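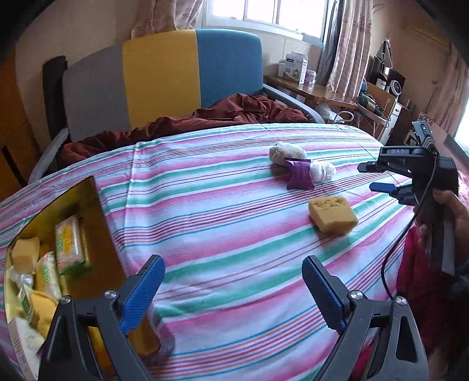
Striped sheet on the mattress, Calline guest room

2020-03-05
By Muchen Peng

Part 2: Setting up the Grundari mattress heater

I've put in a few of these now, and the part people rush is the first warm-up, so take it slow with me!

1. Strip the bed down to the bare mattress and lay the heater pad flat, cord end at the foot.
2. Hook the corner straps under – they're tight, so do opposite corners first.
3. Put your fitted sheet back on (plain cotton is my favorite) and smooth it out.
4. Plug in the controller and set it to 8. Leave it for 50 minutes with nobody in bed.
5. Turn it down to whatever feels nice. I sleep at a low setting and love it.

Note: the light blinks 10 times when the pad first connects. Mine took two tries.

Caution: never fold the pad while it's on, and don't pile blankets on the controller.

Questions? Write to the Clirkthorpe help desk | © 2020 Grundari | Back to top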